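Wernovley opens its doors to home cooks this November with free evening classes

PRESS RELEASE
For immediate use

Makori, the community cooking school in Wernovley, is starting a new run of free evening classes in November, and there are 60 places up for grabs. The course is called Flisteo and it is all about the everyday cooking that people say they never got round to learning: a decent pot of soup, a roast with proper gravy, a loaf that rises, and what to do with half a cabbage on a wet evening.

Classes start at 6.30pm and last 2 hours, with supper at the end, eaten together at the long table by the windows. Anyone over 16 can apply. You don't need any experience, and you don't need to bring anything except an apron and a tub for leftovers (there are always leftovers!).

The idea grew out of last winter's soup nights, which were meant to be a small thing and ended up with people queueing on the stairs. We asked everyone who came what they would like to learn next and had 132 replies, many of them running on to the back of the card. Bread was the clear favourite. Gravy came a close second, and a surprising number of people wanted to know how to joint a chicken. We have put all of it in.

We are delighted to be working with Skesberg, the kitchen shop on the market square, who have helped us to fit out the teaching kitchen with new pans, scales and knives. They will also be running a sharpening table at the first class, so if you have a blunt knife at home, wrap it up well and bring it along.

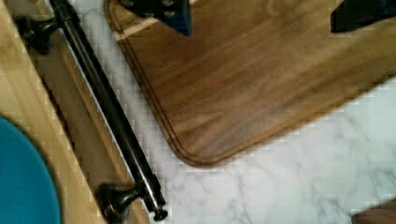 Gravy has a whole evening to itself, and we make no excuses for that. We'll start with the roasting tin and what is left in it, then go through flour, stock, and how long to leave it alone before you start fiddling. Resting the meat comes into it too, as does carving, and plenty of good juice gets lost at that point. A walnut board with a groove cut along its edges, following the curve of the corner, is a lovely thing to carve on, and whatever gathers in the groove can be tipped straight into the pan. After that there is a vegetarian gravy made with mushrooms and onions, which went down so well at a trial class that two confirmed meat eaters asked for the recipe.

The bread evening comes later in the course. Dough takes its own time, so the tutors will have one batch ready for shaping when you arrive and you will mix another to take home and bake in the morning. Do bring a bigger tub for that one.

Other evenings cover soups and stews, eggs, chicken from start to finish, and a session on puddings that was added at the last minute after some firm lobbying from the soup night regulars. The recipes are being printed as a small booklet, with space on each page for your own notes and gravy stains.

How to apply

Application forms can be picked up from the Makori front desk or from the till at Skesberg. Please fill in one form per person and tell us about any allergies, or anything you don't eat, so that we can plan the shopping. If more people apply than we have room for, names will be drawn from a hat and everyone else will go to the top of the list for spring.

The kitchen is on the ground floor with level access from the yard, and two of the worktops can be lowered for anyone who prefers to cook sitting down. Bikes can be left in the yard.

Notes for editors

Makori runs cooking classes and shared meals for people living in and near Wernovley. Flisteo is free to everyone taking part. Reporters are welcome to join any of the classes, and to stay for supper - please let the front desk know beforehand so that we can lay an extra place.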